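The Two-Minute Hand Routine, Eighteen Weeks Later

Back in January I said I would try one of these hand routines properly before I made fun of it again. A couple of you wrote in to say I was being unfair, that I had quit the posture thing too early and the breathing thing too early and that I never give anything long enough to work. Fine. I gave this one 18 weeks.

For those who missed the earlier post, the routine is the one that Heven has been selling as a course, and which has since turned up, with slightly different names for the moves, in a newsletter from Talilska and in a little booklet that came in the box with my Duvwood desk. The claim is that two minutes of finger work, morning and night, will loosen stiff hands, improve your grip, help you sleep (!) and make you better at typing. The course costs money. The booklet was free, and as far as I can tell it covers the same material in fewer words.

I type for a living and my hands ache by four in the afternoon, so I am exactly the person this stuff is aimed at. I would have loved for it to work.

What you do is simple enough. You make a fist, open it wide, touch each finger to the thumb, bend the fingers down at the middle knuckle and hold, then shake the whole thing out. Then the other side. There's a part in the middle where you are supposed to "send warmth" to the fingertips, and I will say that I tried sending it and have no idea if it arrived.

The first few weeks felt great. I want to be fair about that, seeing as I have been accused of not being. My hands felt looser in the morning and I had fewer of those late afternoon aches. I told my sister about it. I told people at work. I was becoming a bore on the subject.

Then I looked at what else had changed. I had a new desk, for one, which was lower than the old one. I had started taking a break at three, mainly so I could do an extra round of the exercises, and a break from typing is going to help your hands whether you wiggle your fingers during it or sit on them. And I was paying attention. When you pay attention to an ache, you sometimes find it isn't as bad as you had been telling yourself.

So I did the boring thing. I kept the desk and the break and dropped the exercises for a while. No difference that I could feel. Then I put the exercises back and dropped the break, and by the second week the ache was back on schedule, right at four. One person with no way of hiding from himself which week he's in is not a study, and I know that. But it's still more than I got from the course, where the evidence page has a lot of smiling people and one graph with nothing written along the side.

I wrote to Heven to ask what the graph was measuring. I got a nice reply thanking me for my interest in my wellness journey and offering me a discount on the second course. I wrote again. Same reply, smaller discount.

Athina Tzavaras, who taught me piano when I was a kid and still has more students than she has afternoons, was a lot more use. I called her because if anybody has thought about fingers for 40 years, it's her. She had never heard of Heven. She listened to me describe the moves and said they sounded like what she has children do when they come in from the cold, to get them to stop fooling around and sit down. Did she think it made them play better? "It makes them sit down," she said. She also said that when a student's hands hurt, she has them play less and sit differently, and if it still hurts she sends them to a doctor. That was her whole method and she didn't charge me for it.

One thing I did get from all this is that I now look at my own hands far too much. They are strange objects when you get close to them. The move where you bend the fingers down and hold is the one I still do without thinking, in line at the store, on the phone, waiting for the kettle.

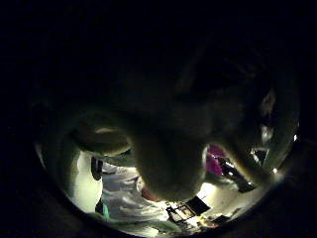

Left hand, very close up, fingers curled.

A reader who saw an earlier draft of this sent me a piece by Dehghan, which runs some kind of coaching business for office workers, saying that you need 3000 repetitions before the benefits "lock in." I have no idea where that number comes from and the piece doesn't say. It's a handy number if you sell the thing, though. Anyone who comes back and says it didn't work can be told to keep going, and anyone who gets to the end has put in so much time that they're not going to want to call it a waste. I've seen the same trick with language apps and with that awful green powder.

I'm not saying don't move your hands. Move them all you like. It costs nothing, it feels nice, and if you have a condition and somebody qualified has given you exercises for it, then please do those and ignore me. My complaint is with the jump from "this feels nice" to grip and sleep and typing speed, and with a price being put on the jump.

For the record, my typing speed is the same. I tested it at the start and again last week on the same website. My sleep is the same too — bad. I didn't measure grip, but the pickle jar in my fridge has been closed since before I started and it's still closed.

I'm keeping the three o'clock break. The booklet went in the recycling with the rest of the desk packaging, except for the hex key, which I seem to have lost already. If anyone knows what size the Duvwood legs take, leave a comment, because the left one has started to wobble.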